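How to check a success rate before you believe it

By Kasun Sarkar
Mar 6, 2023

Most papers on learned manipulation give you one number per task. The arm put the cup in the tray so many times out of so many, the baseline did worse, and the table has a bold entry. I read a lot of these for work and I've stopped trusting the bold entry. What follows is the routine I use on our own two-arm results and, when the authors share enough, on other people's.

You need the raw trial log, the evaluation videos and an afternoon.

Step 1. Write down what counts as success

Do it before you open any video. "Cup in tray" is not a definition. Does the cup have to be upright? Does it have to be released? Is a second grasp attempt allowed? When Ruaridh Drummond and I scored the same 38 trials of our Genda policy from memory of what the task was, we disagreed on 11 of them. Same videos, same afternoon. Once we had the rule on paper we disagreed on two.

Step 2. Find the trials that aren't in the table

Look for gaps in the trial numbers. Look for the phrase "excluding hardware faults." Sometimes that's fair, as when a cable comes out. But I have seen a wrist that hit its joint limit logged as a hardware fault, and the policy drove it there. Put those trials back in and recompute.

Step 3. Check how the starting positions were chosen

If a person placed the object by hand while knowing which policy was about to run, treat the comparison as weak. We print a list of positions in advance and shuffle the order of the policies. It's dull and it cost us a few points on Genda, which tells you where those points came from.

Step 4. Score by stage

A single pass/fail hides too much. For a pick-and-place task I use three stages: grasped, carried, released. Go through each video and note the last stage completed. A policy that fails at release is a different problem from one that can't grasp, and averaging them tells you nothing you can fix.

Be strict about what a still can support. Papers love a figure with the object in the air. 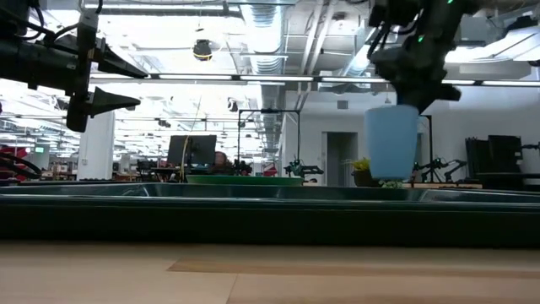
Photo: Roy bench, Daleo project

From a moment like this one I would give credit for the cup being held off the tray by the right arm. I would not give credit for the carry or the release, and I couldn't tell you what the open left gripper contributes. If the method claims two-arm coordination, the evidence has to be in the video. Ask for it.

Step 5. Run the boring baseline

Replay one recorded demonstration with no learning at all. In May we did this against Cokard, a policy we were rather proud of, and plain replay matched it on the easy positions. We dropped those positions from the headline result and reported them separately.

Step 6. Report the count along with the percentage

With 38 trials, a difference of two successes is noise, whatever the percentages look like. Print both numbers and put an interval next to them. If the intervals overlap heavily, say so in the text where people will read it, and leave the bold type off.

Scoring sheets from our Genda runs are available if you write to me. Ruaridh still disputes one of the two.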